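**Orura 49 autocycle: dies after a few miles, restarts after a rest**

Status: open again (see bottom)
Logged by: Lleucu James, Jirkcombe
Machine: Orura clip-on engine, front roller drive, in a Tarar roadster frame

**Symptom**

Starts first or second pedal every time, pulls beautifully, then at six miles it fades as if somebody were slowly closing the tap. No bang, no misfire to speak of. Leave it against a wall for 25 minutes and off it goes again like a new one! Has done this on every ride since I put it back on the road in October.

I should say that I love this little engine to bits and I'm having a great time with it, so please don't read this log as a complaint. I'm writing it all down so whoever has the next one can skip my wrong turns.

**Tried first: fuel**

- Tank out, swilled, no rust worth mentioning. Tap filter had a bit of fluff in it. Cleaned.
- Flow test into a jar with the cap on, then with the cap off. Same both ways, so the vent hole is clear. I was sure it would be the vent hole.
- Carb stripped. Main jet is a 22, as the Orura sheet says. Float doesn't rattle and floats level in a cup of gas.
- New fuel line, an inch shorter, so it can't sag toward the cylinder fins.

Test ride out on the Dullham road: faded in the same dip as before, right by the farm gate. Carried on pedaling (it's a lovely bicycle without the engine too, if a heavy one).

**Tried second: air leaks**

Sprayed around the carb stub and the crankcase joint with the engine ticking over. No change in note at the stub. Slight change at the drive-side seal, maybe, but I did it three times and only heard it twice. Made a new stub gasket anyway out of thick paper and a smear of grease.

Test ride: a bit livelier off the line, same fade.

**Tried third: ignition**

Where I should have started, going by how it behaves with heat. Points were filthy and the gap was way too tight. Set them to the sheet, cleaned the faces with card, and wow, what a difference at idle. It'll sit there burbling at walking pace now. You could stand and listen to it all evening.

Condenser: swapped for one from the spares drawer, history unknown.

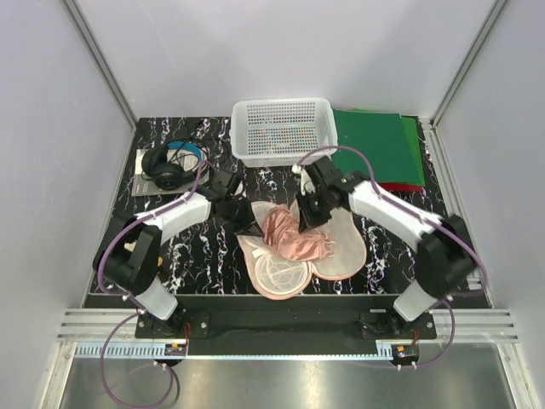 Then I checked the coil with the meter, cold, and wrote the number down, and did it again straight after a ride with the cover off and the wheel still warm. Secondary winding cold was steady. Hot, it wandered all over the place and then went open while I was holding the probes on it. I actually cheered. After it had cooled down it read the same as in the morning.

So it's the coil. The varnish has probably given up somewhere deep in the winding and the wire parts company when it expands.

**Fix**

Sent for a rewound coil. The old one has 183 scratched on the back of the laminations, and if anyone knows whether that's a batch mark or some previous owner's doodle I'd love to hear. Fitting notes for the next person:

1. Mark the stator plate position before you touch anything. I used a scriber, paint wipes off with the first rag.
2. The coil screws are short for a reason. A longer one will touch the flywheel.
3. Slip a business card between the coil feet and the magnets, push the coil down on it, nip up the screws, turn the flywheel to pull the card out.
4. The lead exits under the clamp, not over it. Mine had been routed over, and the cover had bitten a neat little groove in it.
5. Flywheel nut is a left-hand thread on this one! Check yours first.

**Result**

Rode to Dullham and back without a single fade, including the hill, including a stop for cake where I left it standing in the sun. Came home grinning. Two people at the crossroads wanted to know what it was and one of them had a go at lifting the back wheel to see if it weighed anything.

Closed the ticket that evening.

**Reopened**

The fade is gone, but now that it runs hot for long enough I can hear the roller slipping when the tire is wet. It's a separate fault and probably always did it, I just never got far enough to find out. The roller surface looks glazed and the tension spring is on its last notch. Plan is to dress the roller lightly with coarse paper, pump the tire up harder, and try a new spring if that doesn't do it.

Also want to go back to that drive-side seal. If anybody has the seal size for the early Orura crankcase, with the round inspection plug, please add it below. The parts sheet only covers the later one with the square plug.

L.J.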